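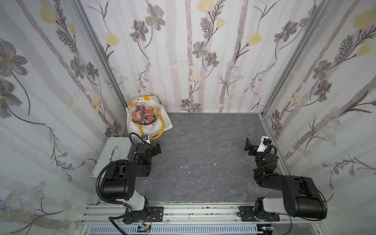 Nenby Grocery Bag Set

Version 2, updated April
Maintained by Siyabonga Gumede

Overview

Nenby is a set of short recordings about packaged groceries and a cloth shopping bag. Each recording covers one job: putting items into the bag, taking them out, or moving one item so that another will fit. The tote used in this release is white canvas with yellow straps. It stands open in a back corner of the workspace at the start of a packing job, sometimes empty and sometimes already filled.

The release has 2,000 recordings. Of these, 200 are held back as a test split.

What is in the folders

bags/ – notes on the tote, with measurements taken flat and standing
items/ – one text file per grocery item
recordings/ – the recordings, grouped by job
splits/ – the train and test lists
notes/ – session notes, typed up as written

Items

The groceries are ordinary packages in shapes that behave differently in a soft bag. Item files use plain names such as "clear canister, yellow lid" or "red-label cup, small". Brand names are left out of the file names, even where a label can be read.

Canisters are the tallest things in the set and usually go in first, against the back. Cups can tip if they are put down on a strap. Round containers roll when the bag leans, so a few recordings end with one in a different place from where it was put down. These were kept.

If you add an item, copy an existing file and fill in every field. Weight is in grams, measured with the package closed. If an item is replaced by one in a different package size, give it a new file.

Setup

The walls of the workspace are covered in floral paper with gray flowers and yellow blooms on a pale background. The floor is a dark gray stone pattern. We picked the paper because a plain wall made the pale items too easy to find. Version 1 used a plain wall and should not be mixed with this one unless you want that difference.

A gray metal drawer unit stays on the left side of the floor. It has no part in the packing jobs. Drawer recordings are a separate release called Lellico and are described in its own README.

Labels

Every recording has a job name, a list of items, and a result. There are 3 possible results:

done – all listed items ended up where the job asked
partial – at least one item did, but not all
not done – none did

An item counts as in the bag if it is held by the bag when the recording ends. It may stick out over the rim. An item resting only on the straps does not count.

Known problems

The straps were not put back the same way each time. Early recordings have them folded outward, later ones vary.

The bag softened with use and the front edge sags more toward the end of the set. Sort by recording number if this matters to you.

The two red-label cups are easy to confuse. Some item lists had them swapped, and the ones we found are fixed in version 2. Please report any others with the recording number.

Changes since version 1

New wall covering and floor.
Test split redrawn so that no session appears on both sides.
The "close bag" job was removed. Looping the straps together was never defined well enough to label.

Use and credit

Free for research and teaching. Credit the set as "Nenby Grocery Bag Set, version 2". The conversion scripts came from the Brornano project and keep their own license, which is in the scripts folder.

Send corrections to Siyabonga Gumede through the issue tracker.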